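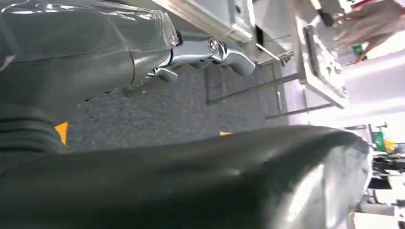
Robotics > Textbooks > Sample chapters

Print this page | E-mail this chapter

Chapter 6
Where Is My Hand? Frames, Transforms and the Art of Not Hitting Things

The first robot program I was ever paid for drove a gripper straight into a bench in Pultesham. The arm did exactly what I'd asked, and did it very neatly. I had given it a target 200 mm above the bench, measured from the wrist flange, and I'd completely forgotten that the gripper stuck out a good deal further than that. My boss at the time, Amanuel Tamiru, picked up the bent finger, put it on my keyboard and went to lunch. I still have it!

So this chapter is about frames, by which I mean coordinate frames, and about the bookkeeping that lets a program say where one thing is compared with another. I know it looks like the dull bit. You've just come from chapter 5, where things moved, and you'd like them to go on moving. Stay with me for a few pages, though, as nearly every bug I've chased in perception and planning code has ended up being a transform that was upside down, out of date or missing.

6.1 Everything is somewhere relative to something else

Let's start with a cup. A camera on the wrist says the cup is 700 mm away, straight ahead. Lovely, but ahead of what? The camera knows nothing about the base of the robot, the shelf or the floor. To turn its answer into a place the arm can reach for, we need to know how the camera sits on the wrist, how the wrist sits on the last link, and so on, joint by joint, all the way down to the base. Each of those is one transform - a rotation and a shift - and we multiply them together in order. Get the order wrong and the cup will be in the car park.

Most of these transforms change whenever a joint moves, and the controller works them out afresh from the joint angles. A few never change at all, or shouldn't. The one from wrist to camera is fixed by bolts and brackets, so we measure it once, store it in a file and trust it. (In section 6.4 we'll stop trusting it.) 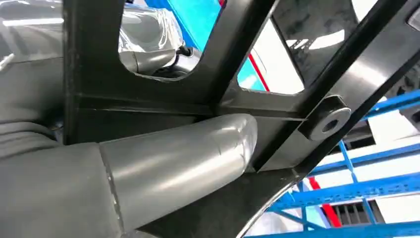

Self-collision checking is the place where sloppy frames cost you most. The planner keeps a simple solid shape for every part of the machine, puts each one where the transforms say it belongs, and asks whether any two overlap. Now think about what those shapes have to stand in for. A domed end cap on a smooth grey link is easy, as a capsule fits it nicely, but the black angular frame it's pressed up against has two open windows in it, and you can see right through to the wall. Do you model the holes? I did once, on the Stollach project, and the planner got very keen on threading things through them. These days I wrap the whole bracket in one plain convex shape and accept that I lose a little room.

Of course, you then have to tell the checker which pairs of parts are allowed to touch, or it will refuse to move at all. We kept that list by hand at Birnton for far too long. By September it had 700 lines, and I couldn't have told you why half of them were there.

6.2 Writing it down so that you can read it later

Pick a naming habit and stick to it. I use the one from Gebretsadik's lecture notes, where T_base_wrist means "the wrist, as seen from the base". When you chain two of them, the names in the middle should match:

T_base_camera = T_base_wrist * T_wrist_camera

If the inner names don't match, stop typing. It's a daft little check and it has saved me more hours than any debugger.

Before you read on, grab a pencil and sketch the chain for an arm with two cameras, one at the wrist and one on the wall. You'll want that drawing beside you in 6.3, where the two cameras disagree about the cup.

Chapter text last revised January 16, 2018

Contact the author | Copyright and permissions | Back to top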